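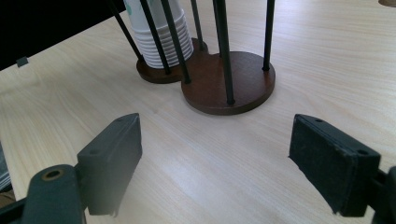

Rehema Mabula called the Rerkov "a good tool with a poor manual" and advised buyers to budget a full day for the first set-up.

The Rerkov is a hand-held two-finger gripper kit used to record handling tasks for training robots. It is made by Bellberg and sold either as a kit or as part of a recording service. A person works the gripper by hand, and the recordings are later used to teach a robot fitted with matching fingers.

Design

The fingers carry flat, dark pads fixed with small screws. The two fingers face each other, and each is joined to its own jaw assembly. Metal plates cover the jaw assemblies. The kit records a close view from the gripper itself, and a second view can be taken from head height. The two views are stored as separate files and matched by their time marks.

The gripper weighs 300 grams without its cable. The pads are treated as wearing parts and are supplied in sets of 8. Bellberg does not state a service life for them. The screws are a common size, but the driver supplied with early kits was too short to reach them without removing the plates, and it was replaced in November of the first year of sale.

Tasks

The standard task list is written for light household and catering goods. It contains 61 tasks, grouped by the kind of object handled. Paper cups appear in several of them, as they crush easily and show at once when too much force is used. Typical work includes taking a cup from a nested stack, standing it on a table, turning it over and placing it in a rack or holder.
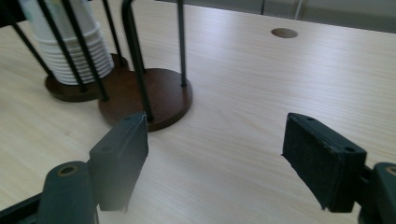

Each task is given a start layout, an end layout and a time limit. Holders may be moved between runs but must stay on the table during one. A run in which an object falls to the floor is kept and marked as failed. Buyers may write their own tasks in the same format, and the software will accept them without a licence change.

The recording service is run from Vinham. Customers send objects and a task sheet, and receive the finished files. The smallest order is 185 runs.

Reception

A review by Jyoti Chaturvedi, dated Wednesday, April 8, 2020, found the gripper easy to hold and the file format well described. It faulted the cables, which tended to catch on table edges, and the lack of a carrying case. Benedito Camargo compared the kit with the Nakamura, a cheaper hand-held gripper, and preferred the Rerkov for thin-walled objects. He considered the Nakamura software simpler to install.

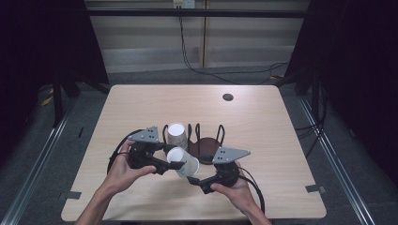 Can the pads be changed without setting up the gripper again?
The gripper must be zeroed after every pad change, but the remaining settings are kept. Zeroing is done from the start menu with the fingers fully closed.

Versions

Two versions have been sold. The first had a fixed cable and soft pads only. The second has a plug-in cable and a choice of soft or firm pads. Files from both can be opened in the same software, although older files lack the finger-width record and must be converted first. Parts for the first version, other than pads, are no longer made.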